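**Stop-loss sold my shares way below the price I set. Is that normal?**

Posted by Getsemaní Espinoza

I have an account with Felau and bought 200 shares of Valdovinos last spring. I set a stop-loss at $18.50 so I wouldn't lose too much if the price dropped. Then in December there was all that news overnight about new tariffs, and when I logged in at 9:45 in the morning my shares were already gone. They sold at $15.73.

I had worked out that the worst case was getting $3,700 for them. What I got was $3,146. That is a $554 difference and I don't understand where it went. The chart shows the stock closed at $19.10 the day before and opened at $15.80, and it was back up to $17 by lunch.

I called Felau and the person on the phone said the order "worked as designed." Is that true, or should I file a complaint? And should I be using a different kind of order for the other stock I hold (Cilus)? I don't trade much, maybe twice a year.

---

**Tài Dương**

It is normal, and I don't think a complaint will get you anywhere, though you are free to ask them for the trade record.

A plain stop-loss is not a promise to sell at your price. The stop price is only a trigger. Once the stock trades at or below $18.50, your order turns into a market order, and a market order takes whatever buyers are offering at that moment. Valdovinos closed at $19.10 and opened at $15.80. It never traded at $18.50 on the way down, at least not during regular hours when your order was active. So the order triggered at the open and filled at $15.73. That is called a gap, and it happens most often after overnight news like tariffs, earnings or a surprise from the central bank.
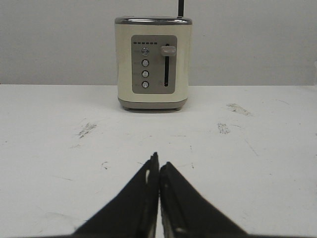 The other kind is a stop-limit order, and you set two prices on it. Say the stop is $18.50 and the limit is $17.50. When the stop is hit, the broker tries to sell, but not for less than $17.50. In your case it would not have filled at the open, and you would still own the shares. A basic stop order is a bit like a two-slice toaster with the cord attached and the lever raised – it does one job when the moment comes, and it doesn't check what is going on in the kitchen first. A stop-limit does check, and sometimes the answer is that it does nothing while the stock keeps falling. If Valdovinos had gone to $12 and stayed there, you would be asking the opposite question.

For Cilus, it depends on what you are afraid of:

- If you want out no matter what, use a plain stop and accept that the price may be bad.
- If you would rather hold than sell at a bad price, use a stop-limit, and leave a fair amount of room between the two prices.
- If you plan to hold for years and trade twice a year, you may not need a stop at all. A price alert costs nothing and lets you decide for yourself.

Also check whether your order is "day" or "good till canceled." Yours must have been the second kind. People forget those are sitting there.

One more thing: if you sold at a loss, write down the date. If you buy Valdovinos back within 30 days before or after the sale, the wash sale rule means you can't take the loss on your taxes this year. It gets added to the cost of the new shares.

---

**brarura_3176**

same thing happened to me w/ a different broker. stops are useless, the big guys can see them and they push the price down to grab your shares. just dont use them

---

**Tài Dương**

I wouldn't go that far. A drop of more than three dollars overnight on tariff news doesn't need anyone hunting for 200 shares. Stops work fine on most days, when the price moves down a few cents at a time. They are weak against gaps, and that is worth knowing before you set one.

---

**Getsemaní Espinoza**

Thank you, that makes sense now. I looked and it was good till canceled, I set it in the spring and never touched it again. I took the stop off Cilus and put an alert on instead. I have not bought Valdovinos back, so I think I am okay on the tax part.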